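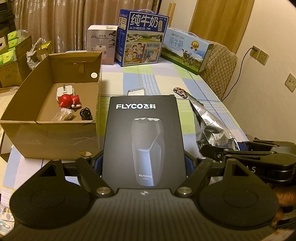 Table clearing, packaged goods. Hand-held gripper on a boxed FLYCO shaver, with a foil bag and an open carton beside it.

Chores and Machines: Gallery 4, Clearing a Table
Text: Margaux Riviere
Posted January 31, 2020

The Teltville chore survey asks one question of each job on its list: could a machine do it today, in an ordinary home or a small shop, with no one standing by to help? Earlier galleries covered folding, dishes and floors. The fourth covers clearing a table that has collected boxes, bags, cables and small objects, and putting each of them somewhere sensible. The same job turns up in shops as restocking and returns handling, so the notes below apply to both.

Ratings are given per object type. "Ready" means we would leave the machine alone with it. "Partial" means it works under conditions that a household will not reliably supply. "Not ready" needs no definition.

Small rigid boxes
The shaver box is the friendly case: flat faces, square corners, and a width that suits two opposed finger pads. Printed artwork is a minor nuisance for vision, as a product photograph on the front can be read as the product. The wider problem is approach. A box standing alone can be taken from any side, while a box with neighbors may leave one or two usable directions. Rating: ready when there is clearance, partial otherwise.

Foil bags
A crumpled silver bag has no fixed shape and returns strong reflections. Depth sensors tend to report holes where the foil is brightest, and the outline changes as soon as a finger touches it. Suction does poorly on creases. A pinch grasp is usually the better choice, provided the planner accepts that the bag will hang differently after every lift. Rating: partial.

Open cartons with mixed contents
The brown carton holds a power adapter, a red toy figure, a clear plastic bag and a coiled black cable. Picking from above is limited by the walls, and a wide gripper body loses the corners first. Cable is the worst of the contents. It hooks on neighboring items and brings them along, and a system that only checks for a closed grasp will log the result as a success. Clear plastic comes second – many cameras see straight through it to whatever is inside. Rating: not ready.

Large gift boxes
Two milk boxes stand for the heavy end of the job, one of them tall with a carry handle, the other on its side. People use the handle without thinking. A machine has to find it, decide whether it will bear the load, and get a finger under it. The alternative is a grasp across the full width, and many two-finger grippers do not open far enough. The box on its side adds a question of orientation that belongs to the household: some people want it set upright, others do not care. Rating: partial, arm payload permitting.

Small loose items
The toy car with the white body is easy to hold and hard to place. It rolls if put down on its wheels on a sloping surface, and it has no obvious home. Sorting rules written for retail stock do not cover it. Rating: ready for the pick, not ready for the decision.

Patterned cloth
A checked tablecloth affects everything above it. The squares give segmentation software a supply of false edges, and pale items can merge with pale squares. Cloth also moves. A gripper that presses down before closing can drag the fabric and shift objects it never touched. We rate surfaces separately from objects and put this one at partial.

Notes on the numbers
The survey list now runs to 1065 entries, one for each pairing of object and chore. Of these, 39 concern table clearing. A person clears our standard mixed table at an unhurried pace in around 20 minutes, including the walk to the cupboard. We have not published a machine time for the full table, as no system we have reviewed has finished one unaided.

Individual picks look good on paper. The losses come between picks – a bag slumps into the space left by a box, or a cable crosses the next target – and the plan made at the start no longer fits the table.

Next gallery: shelf facing in small groceries, with notes from Rudska and Cikoveck. The Zeman drawer tests are held over until August.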